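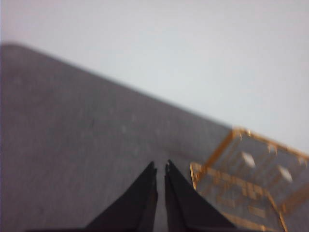 Ellbridge Automation Support
Ticket summary: Su arm halts above table during public demonstration
Site: Ernport, demonstration room
Requested by: Visitor Program Office
Assigned to: Field Support, Pukamcombe
Opened: Feb 15, 2026
Priority: High (public event)
Status: Resolved, monitoring

Description of problem
The site held its open day today. The Su arm was scheduled to run the tabletop handling demonstration for each group of visitors. During the second group, the arm moved to the approach position above the gray table surface, closed the gripper most of the way, and stopped. The operator panel displayed "Waiting for grasp confirmation" and did not clear. The operator ended the cycle by hand and restarted the program. The next cycle completed normally. The fault returned in the third group and in most groups after that.

No contact with a visitor or with the table was reported. The emergency stop was not used.

Visitor Program Office, first update
The demonstration has been moved to manual mode so that groups can continue to see the arm work. Staff are jogging it between positions from the panel. We ask that automatic mode be restored before the school visits in March if it cannot be restored today.

Field Support, first response
Please do not change the gripper settings until the log has been exported. Please also confirm the following:
Whether the fault occurs with the blue cup only, or with other items as well.
Whether the lighting in the room was changed for the event.
Whether the open width shown on the panel matches the width measured at the fingertips.

Visitor Program Office, reply
The fault occurs with the cup and also with the clear plastic item. The room lights were set to full for the event. On an ordinary working day they are kept at half. The panel shows an open width of 30 mm. Measured at the tips with the gripper opened on command, the gap is 30 mm as well, so the two agree. The log has been exported and is attached to this ticket.

Field Support, log review
The log contains 9 halted cycles. In each one the arm reached the approach position without error and the gripper command was accepted. The halt came afterward, when the program asked the wrist camera to confirm the object and no answer was returned within the time limit. The gripper itself reported no fault – the motor current and finger position are normal throughout.

The time limit for confirmation is set to 3 seconds. The demonstration program was copied from the bench version, where this value is adequate under the usual lighting. The exposure setting was copied with it and is fixed. 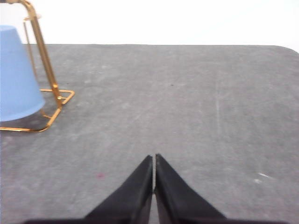
Field Support, instructions to site
1. Return the arm to the home position and open the gripper.
2. In the camera menu, change exposure from Fixed to Automatic and save.
3. Increase the confirmation time limit from 3 to 10 seconds.
4. Leave the cup and the wire stand at the positions taught in the program. If either has been moved between groups, teach the position again.
5. Run the full program with the visitor barrier closed and report the result.

Visitor Program Office, second update
Steps 1 to 3 are complete. For step 4, the stand had been shifted toward the side of the table at some point in the afternoon and its position was taught again. The first test cycle completed. The second halted with the same message. All cycles after the second have completed, with the lights at full.

Field Support
The second halt appears in the new log with the old time limit. The value had been entered but the program had not been reloaded. It was reloaded before the third cycle, which agrees with what the site observed. No further change is required on that point.

We do not recommend running the demonstration in automatic mode for the final group of the day. A longer test should be carried out first. Manual mode remains suitable.

Visitor Program Office, third update
Understood. The final group was shown the arm in manual mode. Several visitors asked why the arm pauses before it picks up an item, and the staff sheet has no answer to this. Please supply a short text.

Field Support
Suggested text for the staff sheet: "The arm uses the camera at its wrist to check that the item is where it expects. It will not lift anything until that check is complete."

Open items
Cleaning of the camera cover – assigned to site.
Separate settings file for the demonstration program, so that bench values are not carried over – assigned to Field Support.
Extended test in automatic mode at full lighting – assigned to site, to be completed before the March visits. This ticket remains in monitoring until the result is received.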